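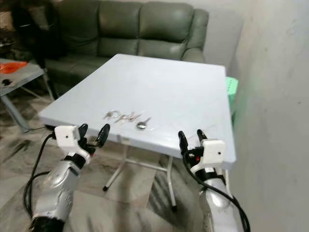 The great key sort-out

July 20, 2022

Hello again! I promised more from the new place and then went quiet, so I'm sorry about that. We've been in since March and I've been putting off the boring jobs in favour of the fun ones (curtains! plants! a very long argument over a lamp!). The keys were top of the boring list. Every drawer I opened seemed to have one in it, and when we moved over from Mangundap we brought a whole biscuit tin of them along without checking what any of them opened.

So I put up the folding table, the pale one with the rounded corners, and decided I'd keep at it until every key either had a job or was in the scrap pot. I love that table. It came from Bestedau years ago, it weighs next to nothing, and it's been a desk, a buffet and a place to wrap presents. The top is nice and smooth, so small things are easy to pick out against it, and it wipes clean in a second.

My method, if you can call it that, was to try each key in every lock in the house and tie a bit of coloured wool on the ones that fitted. Red for the front, green for the back, yellow for the shed. The shed padlock is a Trorix and it only likes its key upside down, which cost me a good ten minutes and some bad language. One little key turned out to be for a suitcase we gave away before the move. Sorry, whoever has that now!

Once they were sorted they needed somewhere to live, and I had my heart set on hooks. I'd looked at a proper key cabinet from Konine – lovely thing, little door, far too much money – and then remembered we had a perfectly good row of hooks on the wall already, round by the tiled corner. I'd been using them for shopping bags and one umbrella.

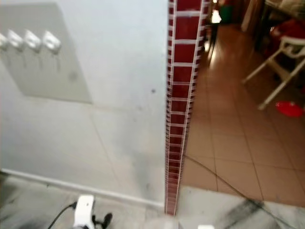 They're white ones with rounded caps, set along the top of a flat grey board, and I think they look smart. The wall round them could do with a wipe and a fresh coat of paint (it has picked up smudges and specks, as walls do), but I'm leaving that until I've settled on a colour. I keep going back and forth between staying with a pale grey and trying something warmer to go with the beige floor tiles next door.

And can we talk about the little red tiles up the corner? I wasn't sure about them when we first came to see the house. I thought they'd be the first thing to go. Now I'm really fond of them, white grout and all, and I've bought a red doormat to match, so they're staying. The marble pattern on the floor on this side took me longer to like, mainly as it hides crumbs so well that I find them with my bare feet.

My plan is to give the first hook to the front door keys, the next one to the back door, and let the shed have whatever it fancies. Shopping bags are moving to the cupboard under the stairs. The umbrella can go in there too, if I can get the door shut on it.

Next time I'll do the cupboard itself, so wish me luck. If anybody has a good way of storing carrier bags that isn't just another carrier bag, please leave me a comment!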